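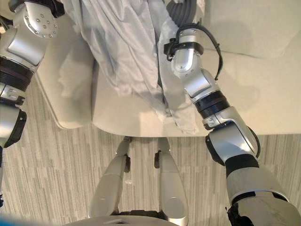

The sitting room was the last room left to sort before we could say the move was done. We've been in the house on Mirgate since September, and for most of that time the seating was covered in whatever clean laundry hadn't found a cupboard. The beige armchair was the worst for it. A light grey sheet draped over a chair doesn't look like much of a problem, but it means the chair isn't a chair any more, it's a shelf, and once one sheet is there the rest follow. So I decided to start the year by going through all the household linen and cloth in one go, and this post is what I did and what I'd do differently.

Some background first. I wrote in the autumn about the landing cupboard, which in the old flat held everything and in this house holds the boiler controls and a very small amount of anything else. It has two usable shelves. The upper one is 64 cm wide and the lower one is narrower because of a pipe. I had been putting off the linen because I knew it wouldn't all fit, and I didn't want to find out by how much.

Getting it all in one place

I brought everything down to the sitting room and did it there. The bedroom would have been nearer, but the bed is where I'd want to sleep at the end of the day, and I know from experience that a linen sort can run over. The sitting room has carpet, so nothing picks up grit if it slides off on to the floor, and the light is good until mid-afternoon.

I made the piles by what the thing is for: beds, tables, windows, and a last pile for cloth with no job at all. I'd tried sorting by colour once before and it was no use, as half of what we own is grey, white or pale blue, and a pale grey tablecloth folded in four looks exactly like a pale grey pillowcase folded in two.

The beds pile was easily the biggest. In it were six duvet covers for two beds. I kept four. The two that went had poppers missing and had already been passed over every time I changed the beds, so there wasn't much to decide.

The round white surface was more use to me than I'd expected. It's smooth and plain and you can see straight away if there's a mark or a loose thread on anything dark you lay over it, and it catches the light, so holes in thin fabric show up too. I checked the napkins that way and put four aside for rags. Pale things I held up towards the window.

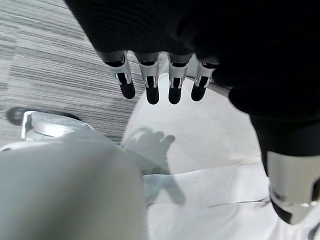 Folding

I am not a good folder. I've watched the videos and I can do a fitted sheet if I'm left alone with it, but it's slow and the result is more of a cushion than a rectangle. What I've settled on is this. Flat sheets get folded in half lengthways, then in half again, and then rolled or folded depending on where they're going. Fitted sheets get the corners tucked into one another and are then treated as if they were flat, and I accept that one side will be lumpy. Pillowcases go inside their duvet cover so that the set stays together.

For anything big I find it easier to hold it by two corners first and let it hang. The weight does some of the work and you can see where the creases are. If the top edge sags in the middle your hands are too close together, so move them apart before you try to bring the corners to meet. I do this over the sofa so that the bottom hem lands on something clean. It's a light enough job with a cotton sheet. With the lined curtains it's hard on the shoulders and I'd do those with two people.

I should say something about satin-type fabrics, as I had a comment about them last time. They don't stay folded. You can get a neat square and by the next day it has slid into the one underneath. I roll them now and put a loose band of cotton tape round the roll. Elastic leaves a mark.

Storage

I bought two storage boxes, both from Geraghty in town, who still sell them singly. They cost £13 each. I measured the gap under the spare bed twice and they go under with a bit to spare. One has the winter bedding in and the other has the curtains from the old flat, which don't fit any window here — I'm keeping them for one more year and then they go.

I also looked at the Clerano shelving, which people keep recommending for narrow cupboards. A full set for the landing came to £228 and would have meant moving the pipe boxing, so I've left it. A single extra board on brackets would probably do the same thing, and I may try that in the spring.

The labels are brown parcel tags tied to the handles. I wrote the contents and the bed size on each. I've left the back of the tags blank for now.

What's still out

The blue cloth is the one thing I haven't found a place for. It's too big for a throw on the armchair and too thin to do much good on the bed. It looks well enough against the cream of the sofa, and the cream pillow too, but it gets into long creases as soon as anyone touches it, and I'm not going to iron something that lives on a sofa. I might cut it down and hem it as a table cover. I'd want a table cover to hang evenly all the way round, so I'd need to find the middle properly first, and my machine (an old Tiltora) is still in its box from the move.

The rest took about 6 hours, including a long lunch. I'd allowed an afternoon. Next time I'd do the windows pile on a separate day, as it's heavier than the rest and I was tired by then.
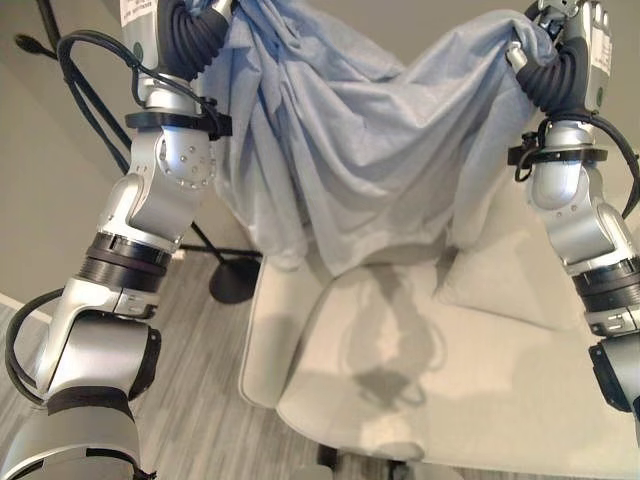 A reader wrote in after the landing cupboard post to say that she gave up on shelves for linen altogether and keeps each bed's spare set in the room it belongs to, in a drawer or flat under the mattress end. She has done it for years and says the only drawback is remembering which drawer when there are guests waiting. I think she may be right, at least for the spare room. I've moved one set in there to see how we get on, and the lower shelf of the cupboard now has room for the towels.

Posted 08/01/2022 in House, Sorting out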